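I have been setting out food for other people for more than 70 Saturdays now, first at the reading room in Trodelton and lately over in Nerutthorpe, and I have come to a firm opinion that will sound small to anyone who hasn't done it: a snack table needs baskets. Proper woven ones, a little uneven, the kind your aunt kept rolls in.

My friend Bradley Bramwell disagrees, and we have had this out over many cups of coffee. He likes clear stands and tiers, everything lifted up where a person can see it from the door. I'll grant him the drinks. A bottle looks good on a step, and you can reach the back row without knocking over the front. But a sandwich on a display stand looks like it's for sale — and people get shy around it.

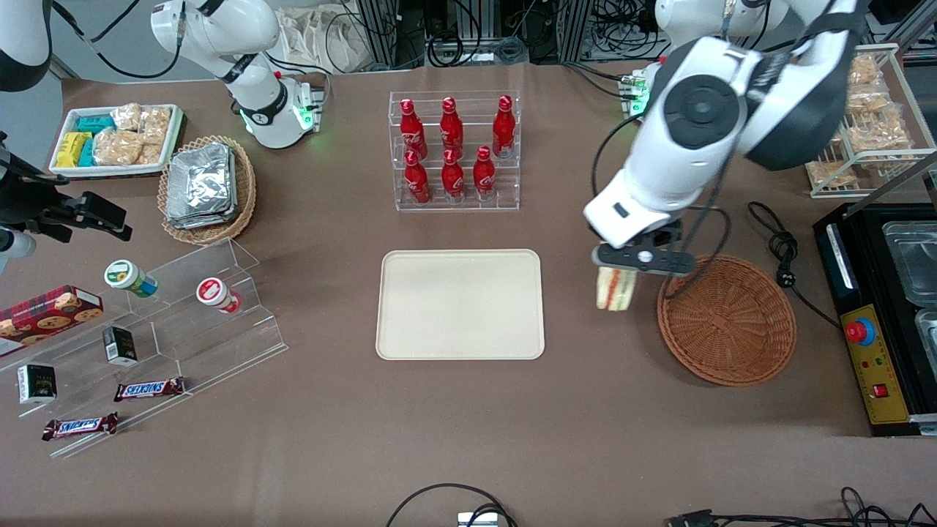
*Baskets, trays and a bottle rack, with a sandwich just above the rim of the round basket.*

Put that same sandwich in a round wicker basket and folks will help themselves before they have their coats off. I think it's the rim. A basket holds things loosely and says there's no wrong one to take. Trays are fine for wrapped bars and bags of crackers, and I'd never be without one, but they do go bare at one end and look sad by 5.

So buy the baskets, and buy one more than you think you need. Mine get shaken out over the back step and go on top of the refrigerator until Saturday.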